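Home Articles Issues For Authors Contact

Walid Obeidat
1 Feb 2023

4. Above, behind, beyond: talking about two cubes on a table

4.1 What people were asked to write

It may help to begin with the instruction itself, which was short enough to fit on one line and which gave us more trouble than anything else in the study. Every writer was shown a picture of a table with colored cubes on it and was asked: "Tell a friend where the cubes are." We had tried longer versions in the pilot at Femelside, including one that asked people to be "as exact as possible," and the answers came back stiff and unhappy, full of guessed inches. With the friend in the sentence people relaxed, and they began to write the way they would talk across a kitchen. The answer box would take 2000 characters, a limit that one writer in Hurninach reached, with an account so generous that we have read it aloud more than once.

The Edar collection holds 3000 of these written descriptions, gathered in the two towns with the same instruction and the same pictures. Writers could take as long as they liked. They were free to go back and change an answer, and the page kept only the final wording, so we know nothing of the first thoughts that were crossed out along the way (a pity, and something I would do differently another time).

This section deals with the plainest kind of arrangement in the collection, two cubes of similar size and different color. Pictures with more cubes are taken up in Section 5, where the question of which cube a writer mentions first becomes a good deal more tangled. With two, there is only one relation to put into words, and one would think there was only one way to do it. We certainly thought so when we planned the coding scheme, and we set aside a single afternoon for it!

4.2 Up the picture or away from the viewer

Suppose a cube lies higher in the picture than its neighbor. An English speaker has at least two honest ways of saying so. The table can be treated as if it were a page, in which case the higher cube is "above" the other, or "over" it, or "at the top." Or the table can be treated as a table, a flat thing one is leaning over, and then the same cube is "behind" the other, or "past" it, or "farther back." Both are perfectly good descriptions and neither is more careful than the other. What interests us is that a writer will usually settle on one of them within the first few words and then stay loyal to it to the end, even where the other would have been easier. 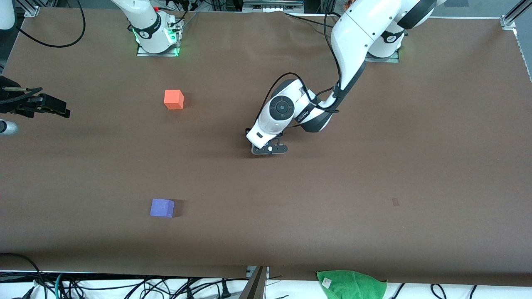 Figure 3. Orange and purple cubes on the brown work surface, the purple almost directly below the orange and slightly farther left.

The arrangement in Figure 3 is a nice one for our purposes, as the two cubes sit very nearly one under the other in the picture. The small difference from left to right gives the writer something to add but can be left out without misleading a friend very badly. Both cubes are in the left part of the table, and so there is also a decision to be made about whether to say where the pair is before saying how its members stand to each other. People from both towns did it in either order. Those who placed the pair first ("over on the left you've got two blocks") tended to be brief afterward, as though the hard work had been done, while those who began with a single cube often found themselves building the table up around it, a little at a time.

Across the whole collection, 1382 descriptions place one cube by direct reference to another. The rest locate each cube separately by means of the table, its corners or its middle, and leave the reader to work out how the cubes are related. Of the 1382, a page word such as "above," "below," "top" or "under" carries the relation in 886. I had expected the table words to win comfortably. A cube is a solid thing, it has weight, and it seems an odd liberty to say that one block is above another when both are resting on the same surface. Yet people did it without any sign of discomfort, and when we spoke with a few writers afterward they could hardly see what we were asking. One said that of course the orange one was above the purple one, where else would it be?

There is a practical side to this. A friend standing at the table who hears "the purple one is under the orange one" may very well lift the orange cube to look. The friend who has the picture in hand will not. Writers seem to have imagined the second friend far more often than the first, although the instruction said nothing about whether the friend could see anything at all. We discussed changing it for Hurninach and decided against it, mainly to keep the two towns comparable, and partly, I admit, out of affection for the sentence.

4.3 The matter of the purple cube

Color was meant to be the easy part. We chose cube colors that we believed any adult would name at once, and for orange this held up very well, with a scattering of "tangerine" and one "pumpkin." Purple was another story. The purple cube in Figure 3 leans slightly toward a bluish lavender, and writers went off in all directions with it: purple, violet, lavender, lilac, periwinkle, "bluey purple," "purple-ish," and in one Femelside answer, "the color of my aunt's good towels."

We coded all of these as the same cube, naturally, but the variety had a consequence that we had not foreseen. Writers who hesitated over the name of a color were inclined to mention that cube second. The orange cube opens the description and serves as the landmark, and the purple one is then hung from it, so to speak, by whatever relation the writer prefers. This makes it harder than we would like to separate two possible reasons for starting with orange. It is the higher of the two in the picture, and readers of English are used to starting at the top. It is also the one whose name comes quickly. Section 5 includes arrangements in which the two colors change places, and I would ask the reader to hold on to the question until then.

Shadows should be mentioned too, although we had not thought of them as part of the material. Both cubes in Figure 3 throw a shadow to the right, a soft one beside the orange cube and a darker one beside the purple. A small number of writers used the shadows as if they were furniture: "the purple one has the darker shadow" served to tell the cubes apart for a writer who, as we later learned, does not see color reliably. I found that answer very moving, and it persuaded the coders to give shadows a column of their own in the scheme where they had previously gone under "other."

4.4 How much is enough

The last question of this section is how much of the arrangement a writer feels obliged to give. The small offset in Figure 3 is a fair test. A description that says only "orange on top, purple underneath, both on the left" leaves it out, and most of us would call that description good. Others take it in with a light touch, "just a hair to the left," and a few make it the center of the whole account, going back to it two or three times to be sure that the friend has not misunderstood.

Those little softening words turned out to be the most pleasant part of the coding: "a hair," "a smidge," "a touch," "kind of," "not quite right under." They tell the friend how seriously to take the difference. They also vary by town in a way that the position words do not. Femelside writers favor "a touch" and "a little bit," and in Hurninach there is a local habit of writing "a whisker," which none of the coders had come across before and which two of them now use in conversation. The Mansour guidelines, which we followed in most other respects, treat such words as filler to be stripped out before coding. We kept them. A friend who is told that the purple cube is "a whisker left" will picture something quite different from a friend who is told that it is "left," and the table words and page words alike depend on them when two things are nearly in line but only nearly.

Distance was handled more shyly. Writers who placed both cubes with care would often say nothing at all about the gap between them, or would offer a comparison with something from daily life, such as a hand or a dinner plate. We gave no measurements in the instruction and so had no grounds for marking any of these right or wrong. They were coded only as present or absent, and the wording was copied out in full to a separate sheet that we hope to return to.

A second round of coding was carried out in April by readers who had not seen the pictures. They were given the descriptions and a blank sheet of brown paper and asked to put two cubes where they thought the writer meant them to go. Their placements are reported in Section 6, together with the cases in which a reader, faced with the word "under," stacked one cube on the other and was quite content with the result.

Get new articles by email once a month. Enter your address to subscribe. You can unsubscribe at any time.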